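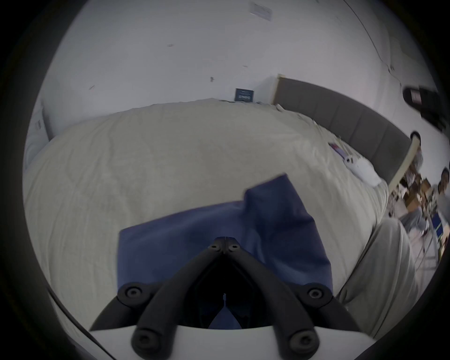
Accueil – Forum – Projets étudiants – Robotique – Rechercher – Connexion

Projet Nereck : plier du linge sur un lit, vous y croyez ?

pince_molle
Bonjour à tous. Notre club a choisi le pliage de vêtements pour le projet de l'année, nom de code Nereck. On fait des démonstrations à la main avec les pinces, on enregistre, et on entraîne un modèle dessus. Objectif affiché : 300 démonstrations avant février. Je fais partie de l'équipe et je suis le premier à douter. Le tissu ne se comporte jamais deux fois pareil et on a choisi comme surface un drap tout aussi mou que le vêtement. Je voudrais des avis avant qu'on y passe tous nos samedis.

Drerkis
300, c'est rien du tout. L'an dernier on en avait 1,352 pour ranger des gobelets, objets rigides, table plate, et le taux de réussite plafonnait quand même. Avec du tissu je ne parierais pas un café.

esta_b
Pas d'accord avec Drerkis. Le nombre ne veut rien dire si les démonstrations sont bâclées. Vous en aviez peut-être 1,352 mais faites par combien de personnes, avec combien de façons de faire ? Je préfère 200 essais propres, toujours la même prise, toujours le même ordre des plis.

Drerkis
Et le jour où le vêtement arrive en boule dans l'autre sens, ton modèle fait quoi ? Il récite.

pince_molle
C'est justement la dispute chez nous. La moitié du groupe veut tout standardiser, l'autre veut jeter le tissu n'importe comment à chaque essai. Je vous mets une vue de la position ouverte, pinces au-dessus du drap, le tissu bleu est resté sur la gauche.

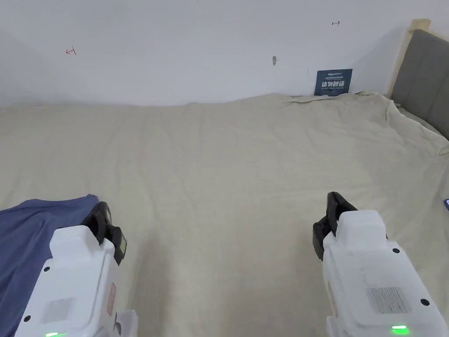
Les deux pinces ouvertes au-dessus du lit, tissu bleu à gauche.

vis_sans_fin
Tissu foncé sur drap clair, pour le contraste c'est confortable. Trop, à mon avis. Essayez du beige sur beige et on reparlera des résultats. Je note aussi les plis du drap vers la tête de lit – vous le retendez entre deux essais ou pas ?

pince_molle
Ça dépend qui tient les pinces. Je sais, ce n'est pas une réponse. Il n'y a pas de consigne écrite.

vis_sans_fin
Alors commencez par là. Sans consigne, vous ne saurez jamais si un échec vient du modèle ou du drap.

Ivanov
Je vais être désagréable : quel est l'intérêt par rapport à un chiffon sur une table ? Le lit fait joli dans une présentation de fin d'année, c'est tout. En plus on travaille penché, et au bout de 40 essais les gestes deviennent mauvais.

esta_b
L'intérêt c'est que les gens plient vraiment leur linge sur leur lit. Moi la première. Une table dégagée, ça ne prouve pas grand-chose non plus.

Ivanov
Un modèle qui échoue sur un lit ne prouve rien du tout.

pince_molle
Bon. Je vais proposer 40 essais avec drap retendu et 40 sans y toucher, même personne, même tissu, et on compare. Si l'écart est énorme je défendrai la table à la prochaine réunion – sans enthousiasme.

Drerkis
Publie aussi les échecs, pas seulement la vidéo accélérée où tout marche.

Sujets récents
Quel moteur pour un bras à petit budget ?
Règlement de la coupe inter-clubs : vos questions
Synchroniser deux caméras sans y passer la nuit
Vos pires pannes le jour de la démo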